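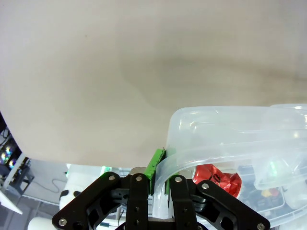

Slide 1. Black gripper, beige surface.

Speaker notes, Hanan Chidiac, 30/04/2025. Refill and return: what we learned from two towns.

Thank Rami for the introduction. Say who I am and how long I have been with Kuusisto. Keep it short, the room has been sitting since lunch.

Start with the question I get most often. Why do people keep a clean jar under the sink for a year and never bring it back? We asked customers in Plumau and Seltau. Most of them meant to. They forgot it when they left the house, or they didn't know which shop took it.

Pause for hands: who has a bag of jars at home right now?

Then the numbers. We handed out 2,000 containers in Plumau starting in September. 569 came back before the end of the trial. In Seltau we handed out 600 and got 157 back. Say clearly that these are close to the same rate, even though Seltau charged a deposit and Plumau didn't. I expected the deposit to do more. If someone asks how much it was, it was fifty cents, and yes, a larger one might work differently. We haven't tried it. 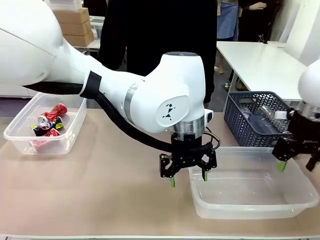 Slide 2. Empty tub, gripper open over the near rim.

Washing. This is where the money goes, so slow down here. A round tub with a wide mouth is easy to wash by hand or by machine. A bottle with a narrow neck takes longer and has to be checked against a light. Labels are worse than food. Paper labels with water-based glue come off in a warm soak. Plastic labels mostly don't, and two of our suppliers still use them.

Mention Plurier here. They switched to a lid stamp in place of a label and we dropped a whole step at the sink. Don't spend long on it, they have their own talk at four.

Storage next. Dirty returns take up more space than clean stock – nothing stacks when it comes back in mixed sizes. 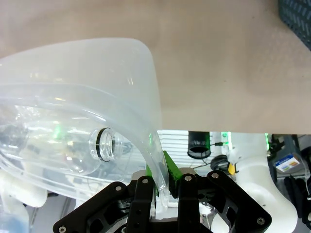
The Seltau shop had one shelf for returns and it filled up by noon on busy days. After that the staff told people to come back later, and some of them didn't. Plumau had a locked bin outside the door with a wide slot, and people used it at night. If I did this again I would pay for the bin first and think about the deposit after.

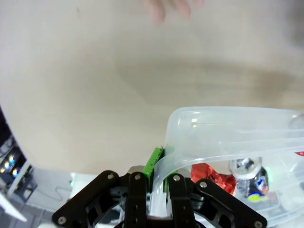 Slide 4. Gripper, with a few fingertips near the top.

Last part, what shops can do with a small budget. Pick two container sizes and refuse the rest. Put the return point where people can see it from the street. Print the return address on the lid.

Questions. Rami has the second microphone. If the hygiene rules come up, pass it to him.

Leave the contact slide up until the next speaker is ready.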